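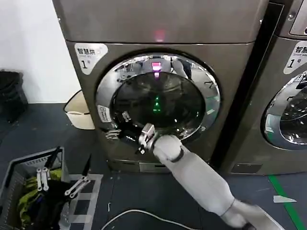
Shared laundry dryer

A shared laundry dryer is a clothes dryer that is used by many persons in turn, for example in a dormitory, a workers' hostel, a laundromat or an apartment building. It usually loads from the front, through a round door, and it is often placed in a row with other dryers of the same type. The article covers the common parts of such machines, the way they are used, and the customs that exist in rooms where they are shared.

For dryers used by one family, see Household dryer. For drying without a machine, see Clothesline and Drying rack.

Terminology

In American English the machine is called a dryer or, more exactly, a tumble dryer. The spelling "drier" is older and is now seldom seen on machines. In Chinese the character 烘 (hōng) means to dry or warm by heat, and it appears in many words for drying equipment. The sticker on a dryer may read 智慧烘, which can be translated as "smart drying", with the number of the machine and the character 号 (hào, "number") after it.

Construction

The clothes are held in a drum, which lies on its side and turns around a horizontal axis. Ribs on the inner wall of the drum lift the clothes and let them fall through warm air. The air is heated by electricity, gas or, in newer buildings, a heat pump.

The door of a shared dryer is normally wider than the door of a household washer, so that blankets and bed sheets can be taken out in one movement. Round doors are the most common. A metal ring holds the glass and protects the edge from knocks. Tinted glass is chosen by some makers, as it hides scratches, although the user then sees less of the load.

Cabinets are made in white, gray or brownish tones. A brushed metal finish does not show fingerprints so much as a polished one, but it should be wiped in the direction of the brushing. Small lights on the front are used for power, faults or the state of the cycle. Their meaning differs from maker to maker – a red light on one model can mean only that the current is connected, and on another that the cycle was stopped.

Numbering

Where several dryers stand together, each one commonly gets a number. The number is needed for payment by telephone, for reports of faults and for telling a neighbor where the clothes are. Stickers are put at the same place on each machine, most often in an upper corner. A machine can also carry a second, smaller label from the service firm.

Repeated numbers occur when machines are moved from one floor to another and keep their old stickers. At the Jatcombe hostel, where 247 residents share 25 dryers, the number is for this reason always said together with the floor.

Loading and unloading

The load should fill the drum halfway or a little more. Clothes are shaken out before they go in, and long pieces, such as trousers and bathrobes, are put in last. Before the door is closed, the user checks that no sleeve or strap lies over the edge. A piece of cloth caught in the door can damage the seal, and on many models the drum will not start.

Unloading is done with one hand at the door and the other in the drum. Dark garments are easily overlooked behind tinted glass, in particular socks and thin shirts which stay against the back wall. It is advised to turn the drum once by hand and look again. Clothes which hang down over the door opening can touch the floor, so a basket is placed directly under the door when there is space for it.

Care

The lint filter is cleaned after every load. The door ring and the glass are wiped with a damp cloth, without powder. The low strip at the foot of the cabinet, called the kickplate or toe panel, collects dust and should be included when the floor is washed.

In his handbook for hostel managers, Blagoje Todorova recommends to leave a gap of 2 inches between the cabinet and the wall behind it, and to check the exhaust pipe every February, when the machines are used the most. The Kelmendi residence follows the same practice with its dryers, which were supplied by Onurix.

Customs of sharing

Rules about finished loads vary. In some houses another resident may take out the clothes as soon as the machine has stopped; in others it is necessary to wait. At Jonia House the standard cycle takes 58 minutes, and the clothes may be moved to the folding table after one more quarter of an hour. They are not put on top of the dryer, where small pieces fall down behind it.

See also

Laundromat
Lint filter
Heat pump dryer
Washing machine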